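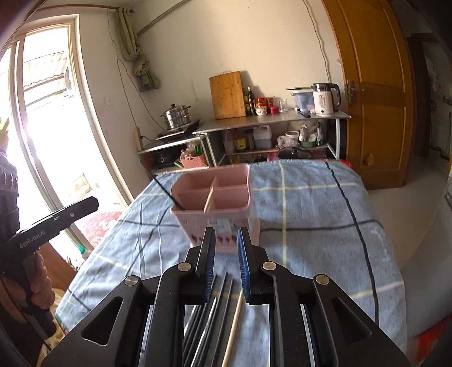
Rakiya Idahosa
Communications Officer, Verkbridge College

Tue 31 January

Verkbridge students take household robot project into the kitchen

Students at Verkbridge College have begun the second stage of Skendum, a year-long project in which they use hand-held grippers to record everyday household jobs. The recordings will be used to train a small robot arm in the college workshop.

The first kitchen task is sorting chopsticks into a holder. The students work with a pink plastic holder divided into four compartments, set on a checked towel, and pick up the chopsticks with a gripper whose two fingers are lined with ridged blue pads. The aim is to place one chopstick at a time without knocking the holder over.

Skendum is run by the college's robotics club, which has 19 members this year. Most are in their first or second year of an engineering or computing course, though the club is open to anyone at the college and has members from catering and art and design. No earlier experience is asked for.

Each student is expected to record 400 attempts before the project closes. Attempts that go wrong are kept and marked as such, so that they can be looked at separately when the training begins. Students also write a short note after each session saying what they changed, for example where they stood or how they held the handle.

Tamunoemi Oyewole, who teaches control systems and leads the club, said: "We started with blocks and cups in the workshop. Those are easy to grip and they stay where you put them. Chopsticks roll, they lie on top of each other, and they are thin enough to slip through if you close the fingers at the wrong angle. The students found that out in the first hour."

He added: "I wanted them working in ordinary kitchens. A workshop bench is flat and tidy, and the light never changes. At home there are jars and kettles on the side and the sun comes in through the window. If the arm only learns from our bench, it will only be any use on our bench."

Work on the arm itself is going on alongside the recording. It was built last year by a group of leavers and is known in the college as Etim. Two of the present students are rewriting the software that controls its wrist, and another pair are making a new mount so that it can be fixed to a table without drilling.

The club will show its work at the Vurkadside Student Engineering Day in March. Teams there are given a table, a power supply and a set of objects they have not seen before, and have to complete as many tasks as they can in the time allowed. Verkbridge entered once before and went out in the opening round.

Families and local schools are welcome at the event, and entry is free. Students who would like to join the club can speak to Tamunoemi Oyewole in the engineering office or come along to a weekly session in the workshop.

Press enquiries should be sent to Rakiya Idahosa at the Verkbridge College communications office.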